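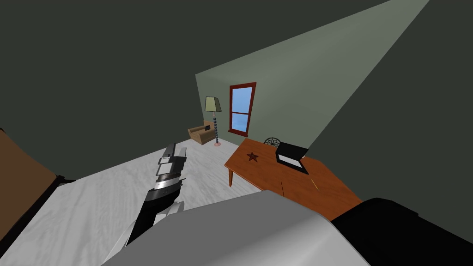 Safety Rules for a Two-Arm Robot in a Home Room: What We Wrote, What We Changed

Student project report, Group Palacios
Authors: Montserrat Chávez, Emiliano Montes, Arlo Blackwood
Advisor: Xóchitl Beltrán
Submitted: 13 Feb 2018

1. Purpose of the project

Our task was to write a set of working rules for a robot with two arms that moves small objects in a furnished room. The room is simulated. In our course the simulation is treated with the same rules as the laboratory, and a student who ignores a rule on the screen must repeat the session. We first found this too strict, but we agree with it now.

The existing rules of the course were written for one arm in a closed cell. They say nothing about a second arm, and very little about furniture. The group before us, named Deltel, had added some notes, and we used their notes as a starting point.

2. Method

Each of us operated the arms for 20 sessions and kept a log. One person operated, one person watched and wrote. We did not allow the same person to do both, because in August we tried this and the logs were very poor. In total we have 59 complete logs. One session was lost when the file was saved with the wrong name, and we did not repeat it.

Every log has the same fields: start position of both arms, object, path, stops, and remarks. The field "remarks" was the most useful one. From the logs we collected more than 860 remarks, many of them repeated, and sorted them by the rule they belonged to.

3. The rules

Our first version had 12 rules. We give here only the ones which we changed or which caused discussion.

Rule 2. Before any movement, both arms are brought to the rest position and both grippers are open and empty. The first version said only "the gripper", and the operators checked only the arm they planned to use.

Rule 4. Only one arm may be above the desk at a time. The other arm waits on its own side. This makes the work slower. Arlo wanted to permit two arms when the objects are far from each other, but we could not agree what "far" means, so the strict form stayed.

Rule 5. An arm that is waiting must not block the view of the working arm. We did not think of this before the sessions. An arm close to the viewpoint can cover a large part of the desk, and then the operator is guessing. If the view is blocked, the operator stops, moves the waiting arm, and starts again from Rule 2.

Rule 7. Thin objects, such as a pencil, are approached slowly and from above. Pushing them along the desk is not allowed.

Rule 8. An open lid counts as an obstacle with its full height. Several remarks concern paths that were planned over the bottom of a box and forgot the lid behind it.

Rule 10. Chairs and lamps are treated as if they can move. In a real home somebody will move them, and a path that was free in the morning may not be free later.

4. Comparison with the second group

The group Clindon, led by Melquiades Manríquez, tested our second version without any explanation from us. They understood most of it. Rule 5 they read in a different way – they believed it was about the camera and not about the arm – and so we wrote it again with shorter sentences. They also asked who is responsible for saying "stop". We had always done this by habit and had never written it. It is now Rule 1: each of the two persons may say "stop", and the operator does not ask why until the arms are still.

5. Limits

We tested with one room and one arrangement of furniture. All three operators are right-handed. The rules do not cover people or animals inside the room, and they should not be used for this without more work. The control software, Anov, has its own speed limit, and we did not change it, so we cannot say if Rule 7 would be enough at a higher speed.

6. Next steps

The next group should test Rule 4 with measured distances between the objects, and should keep the log fields as they are, so that the results can be compared. The blank log sheet and the final text of all rules are in the appendix.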